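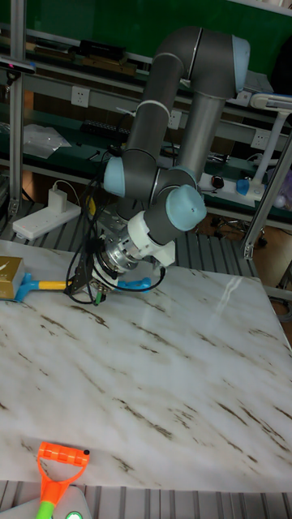

tessel_8 replied:
I'd disagree with the wall text at Nalska. It says the eight prints are "by the studio", but the edition is signed Gekumari, and that's a shop name. Someone drew them.

Plumbline:
Does it matter who? Uretti have shown under one name since they started and people still argue about the work itself.

tessel_8:
It matters when they cost 990 each. A gallery wouldn't sell a painting that way.

oldgesso:
They would and they do. Workshops put one name on things for centuries. My complaint is the hang – room 2 is far too dark and the big print is behind the door.

Plumbline:
Agreed on room 2. I went in October and gave it 20 minutes, mostly spent in the first room.

marrow_lane:
The Mahmoud catalogue lists separate credits for drawing and printing, page 20 I think. So the names are there if you pay for the book.

tessel_8:
Then put them on the wall. I still think it's a dodge.

oldgesso:
Fair enough. Is the catalogue still in the shop?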